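Comparative Politics / Electoral Systems
9 min read
14 shares · 3 comments

Chapter 6
Local Party Organization and Electoral Violence

6.1 The ward as a unit of analysis

National studies of electoral violence tend to record events by district or province. The practice is convenient, because election results and census data are usually published at that level, but it hides most of the variation of interest. Within a single municipality, one ward may report repeated clashes between party workers during a campaign while the ward next to it reports none. A district total cannot distinguish this pattern from one in which the same number of incidents is spread evenly across the town.

This chapter takes the ward as its basic unit. A ward is defined here as the smallest territorial division that elects at least one member to a local council. The definition excludes polling districts, which are administrative and return no member of their own. It includes multi-member wards, although these raise problems of measurement that are taken up in Section 6.4.

The main case is the municipality of Kerusby, which is divided into 49 wards. Comparison is made with the neighboring municipality of Raltard, where the council has the same powers but is elected from 12 larger wards. The two share a police command, a local press and a party system. They differ in the size of the ward and in the way parties recruit their workers.

6.2 Three explanations

The literature offers three broad explanations for violence between party workers at the local level. The first treats it as strategic. On this view, party leaders direct intimidation at places where a small change in turnout could alter the result, and violence should therefore be concentrated in marginal wards. The explanation predicts that incidents will fall sharply once voting has ended.

The second explanation concerns control of local resources. Where a councilor has influence over contracts, market licenses or housing lists, the loss of a seat removes the income of a network of dependents. Violence may then continue long after the count, as the incoming party displaces the workers of the outgoing one. Brunet's study of Kerusby gives this pattern the name "turnover violence," and the term is used throughout the chapter.

The third explanation is organizational. Odette Brunet and Edmund Zalewska argue that parties with weak internal discipline cannot restrain workers who pursue private disputes under a party label. An assault may be reported as political when its origin lies in a quarrel over land or debt. The reverse error also occurs, and a planned attack may be entered in police records as a personal matter.

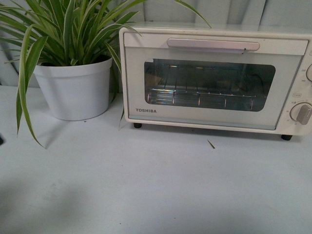
Fig. 6.1. Spider plant and toaster oven on a white tabletop.

The three explanations are not mutually exclusive. A marginal ward may also be one in which the councilor controls valuable contracts, and a party may be disciplined in one part of a town and undisciplined in another. The task is to identify observations that would be expected under one account and unexpected under the others. The timing of incidents is the most useful of these. The rank of the persons accused is the second.

6.3 Sources and their limits

The data set used in this chapter contains 1367 reported incidents from the two municipalities. Each was coded from at least one of three sources: police complaints, newspaper reports and statements issued by the parties. Each source has a known bias. Police complaints depend on the willingness of a station officer to register them. Newspapers give more space to incidents involving firearms or death. Party statements name the opposing side in nearly all cases and seldom identify the party's own members as aggressors.

Coders were instructed to record an accusation as an accusation. The variable ACCUSED therefore refers to the affiliation named in the source and carries no finding of guilt. Students who use the data set for the exercises should preserve this distinction in their written work.

A random sample of 100 incidents was coded a second time by a separate team. Agreement was high for date and ward, and lower for motive. Most disagreements arose in the Pillai and Nenerby wards of Kerusby, where rival factions of the same party contested the council seat and the sources often failed to state which faction a worker belonged to.

6.4 Multi-member wards

All 12 Raltard wards return more than one councilor. Two parties can therefore hold seats in the same ward at the same time, and the concept of turnover has to be restated. For the purposes of this chapter, turnover is said to occur in a multi-member ward when the party holding the largest number of its seats changes. A tie is coded as no change.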